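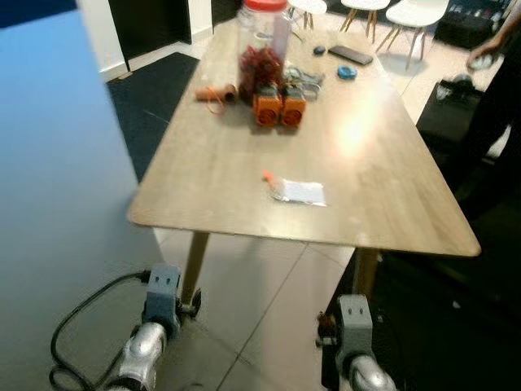

Orçamento da célula de dois braços, Gruvitz

Este README acompanha a planilha de compras da célula de manipulação com dois braços e cobre a fase 2 do projeto. Os valores estão em reais, sem frete. A mesa continua a mesma: tampo claro com veio de madeira, pernas afuniladas, sobre piso de placas cinza-claro. O tampo reflete bastante luz na metade direita, e por isso o item 4 (manta fosca) entrou na lista. Objetos pequenos do dia a dia, como o rolo de fita azul e o pote plástico transparente de tampa vermelha, não entram no orçamento; saem do material de consumo da sala.

Arquivos

compras.csv: uma linha por item, com fornecedor, quantidade, preço unitário e situação.
reservas.csv: peças de reposição e prazo de entrega.
notas.txt: decisões de compra e cotações recusadas.

Itens da fase 2

1. Par de garras de reposição. Fornecedor: Prirus. Valor: 3.000 o par. Situação: aprovado.
2. Suportes para as garras, com parafusos. Fornecedor: Prirus. Valor: 500. Situação: aprovado.
3. Cabos e presilhas de passagem. Fornecedor: Sandirix. Valor: 150. Situação: aguardando nota.
4. Manta fosca para o tampo. Valor: 150. Situação: em cotação.

Os cabos atuais formam laço para fora do braço esquerdo. Ao pedir o item 3, informar o comprimento medido com o braço estendido.

Fora do escopo

Mesa nova, cadeiras e computador. A troca da mesa foi pedida por Morenike Sani e ficou para a fase seguinte, junto com a revisão da iluminação.

Como atualizar

Altere só a coluna "situação" depois da aprovação. Mudança de preço pede linha nova, com a antiga marcada como "substituída". Não apague linhas. Os pedidos fecham em agosto.

Contatos

Compras: Uchenna Nwankwo
Especificação técnica: Funmilayo Afolabi

Pendências

Confirmar com a Prirus se os suportes vêm furados.
Anexar a segunda cotação do item 4.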